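I run a canteen kitchen, and Cathal Doherty keeps asking me when a robot will do the tables. My answer is still no, at least for now.

Clearing up sounds simple until you list what gets left behind. 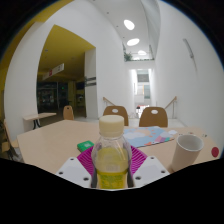
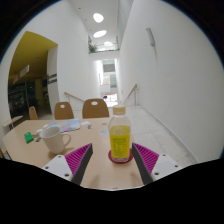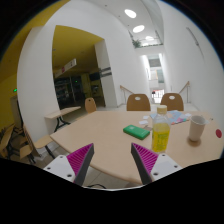
A person sorts rubbish from belongings without thinking. A half-finished drink might be wanted. Scraps of paper usually aren't. A machine has to be taught that, and then taught it again for the next table.

I'd pay 3,000 for one that could manage a whole lunch service. I wouldn't pay 334 for one that needs Assunta Testa standing beside it.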